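Picking mixed things from a bin: a talk with Maureen Hollis

Maureen Hollis runs the customer side of Tirnance, a small company that sells Miven, a software service for robot arms that must pick mixed objects out of a bin. I spoke with her in April, after I had used the trial version for a month at our lab in Pritholm.

My first question was about the price, as our readers always write to me about this. Miven costs 641 euros a month for one arm. "We had a cheaper plan before, with a limit of 300 picks a day," Hollis told me. "People reached the limit before lunch and got angry. So now there is one plan and no limit."

The customer brings the arm, the gripper and the bin. I asked if this is not too much work for a small workshop. She agreed that the first setup is slow. "Cables are the worst part. You must leave enough slack for the wrist to turn, but a big loop can catch on the wall of the bin. We send a guide of 23 pages and half of it is about cables."

I told her that I found this guide hard to follow, and that my colleague Dewanti Liem needed two days for the calibration. Hollis did not argue. A shorter guide is being written by Eylül Başaran, who also answers the support mail.

Then we came to the objects. Miven is made for small hand tools and household items, and clear plastic was my main worry.
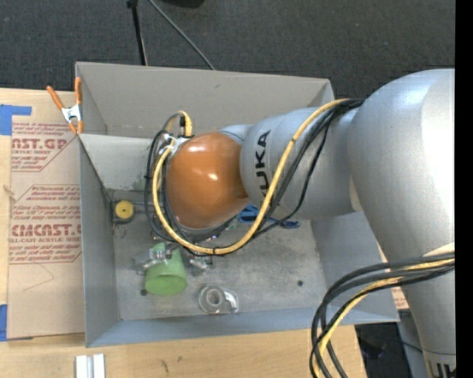

"A cup that you can see through is still difficult," she said. "The same with a tape dispenser. A tape measure is easy, it has a solid shape and a strong color." She advises new users to begin with five or six objects and to add the clear ones later – this is also what I would do.

Does she promise a success rate? "No. I can show you 1000 picks from our own bin, but your bin has other light and other scratches."

The trial is free for one month and needs no card.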